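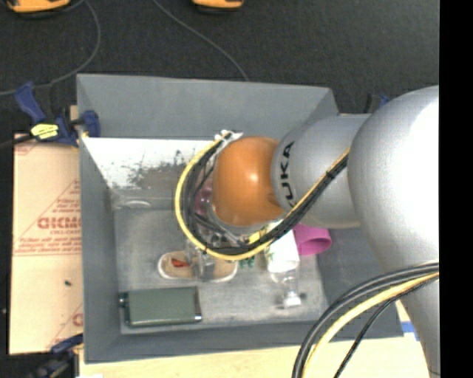

Written by R. Magnusson
Guide writer, Zallen Storage

Section 6: Setting up and filling your Semeveck deep bin

Welcome back! If you have worked through the earlier sections you will have your bin unwrapped by now, and probably a good heap of packing paper too (do keep the biggest sheets, they come in handy further on). In this section we get the bin into its place, give it a first clean and start putting things in it, and I will say a little as we go along about shoes, toys and the other odd-shaped bits and bobs that most people buy a deep bin for in the first place.

Have ready: a soft cloth, a bowl of warm soapy water, a dry towel, a tape measure and the felt pads from the Trinduvus fittings bag.

Placing the bin

1. Choose a flat piece of floor and sweep it well. Grit under the base will make the bin creep about every time you lean on it, and it does the floor no good either.

2. Stick the felt pads to the underside, one at each corner and the last two halfway along the long sides. There are 6 in the bag. Press each one down with your thumb and leave the bin upside down for an hour if you can bear to wait.

3. Turn the bin the right way up. Ask somebody to take the other end, as the tall sides make it awkward to hold even when there is nothing in it.

4. Slide it into place and leave a gap of at least 200 mm between the bin and the wall. Remember that the sides slope, so measure from the rim and then have a second look at floor level, where the gap will be a different size altogether.

Caution: Do not stand in the bin or let children climb into it, however much they may want to.

First clean

5. Wipe the inside with the soapy cloth, working down the sides and finishing with the floor of the bin. Get right into the corners with a fingertip wrapped in the cloth.

6. Dry it with the towel and let it air until the inside feels quite dry to the touch.

Note: The grey floor will pick up scuffs and whitish wear marks with use, and we get a fair number of letters asking whether this means something has gone wrong. It doesn't. The marks are only on the surface and you can carry on using the bin just as before. Please don't go at them with a scouring pad, which leaves a much worse patch than the one you started with.

Filling the bin

7. Put the flat and heavy things in first and spread them across the floor.

8. Lay shoes on their sides or flat on their soles, with a bit of space at heel and toe so that you can get hold of them. Pale shoes, or anything with a white rim, are best kept clear of dark or muddy ones. Those sheets of packing paper make a very good layer in between!

9. Add the lighter things on top. See-through plastic pieces are surprisingly hard to spot against the grey, so I like to put mine to one side of the bin and always the same side.

10. Stop well below the rim. You want to be able to move things about with one hand and find what is underneath without having to lift half of it out on to the floor.

Caution: Empty the bin before you move it. A full one can weigh over 99 kg if it has been packed with books or tools, and the rim is meant for steadying the bin and not for lifting a load like that.

Looking after it

Take everything out every few months, shake out the dust and repeat steps 5 and 6. July is my own time for it, with the back door open and the radio on, but any dry day will do nicely. Have a look at the felt pads while the bin is empty and change any that have worn thin. Spare pads are listed with the other fittings in Section 9.

Section revised March 9, 2009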